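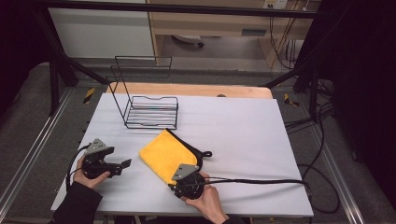
A wire dish rack and a yellow microfiber cloth: most of what a small kitchen needs after dinner.

The Rack, the Cloth and Me

I grew up in a house with a dishwasher the size of a pony, so when I moved into my apartment in Urkden and found a kitchen with no dishwasher and exactly one drawer (one!), I did what anybody would do and ate off paper plates for most of a month. Then my neighbor Ulla Seppälä came over for coffee, looked at the plates, and went back across the hall to get me her spare dish rack.

It was a big old plastic thing with a tray underneath, and I'm grateful to her, I really am, but that tray! Every few days I'd lift it up and find a little pond. I scrubbed it with vinegar, I scrubbed it with baking soda, I scrubbed it with an old toothbrush at eleven at night while muttering. By June I'd had enough and started asking everyone I knew what they dry their dishes on, which makes you very popular at parties.

People have opinions about this. Samina Shaikh, who ran a lunch counter in Bromuden for 13 years, is a wire person all the way. She likes a plain black rack of thin bent rods, low at the bottom with a tall back to lean things on, and she likes that she can see right through it. "If there's gunk, I want to know," she told me. She stands her plates up with the biggest at the back, puts the glasses in last, and clears the whole thing before she goes to bed. An empty rack in the morning is her idea of luxury.

I've come around to wire too. Mine lives on the table by the window now, on top of a wide white board, and I can't tell you how much nicer it is to wipe one big flat surface than to chase crumbs along the grain of a wooden tabletop. When I need the table for something else, the rack goes on top of the fridge and I get my room back.

Which brings me to cloths. I was a cotton dish towel loyalist (my grandmother ironed hers, so there's family history here), and I still use cotton on the good glasses. For the rack and the table, though, give me microfiber. I fold it in half and then in half again, wipe with one face until it's had enough, and flip to a fresh one. Bright yellow is my pick because I can find it under anything, and a little hanging loop at the edge means it can go on a hook instead of sulking in a heap by the faucet.

Washing them took me longer to figure out. Skip the fabric softener, which leaves them slick and pretty useless, and keep them away from fluffy bath towels or you'll be picking lint off until spring. I run mine warm with the other cleaning cloths and hang them up overnight.

As for the rack, I give it a hot soapy dunk every other week and go over the places where the rods meet with a bottle brush. Then I dry it with the cloth, corners included, and put it back by the window. Ulla has asked where I bought mine. She's getting her plastic one back either way.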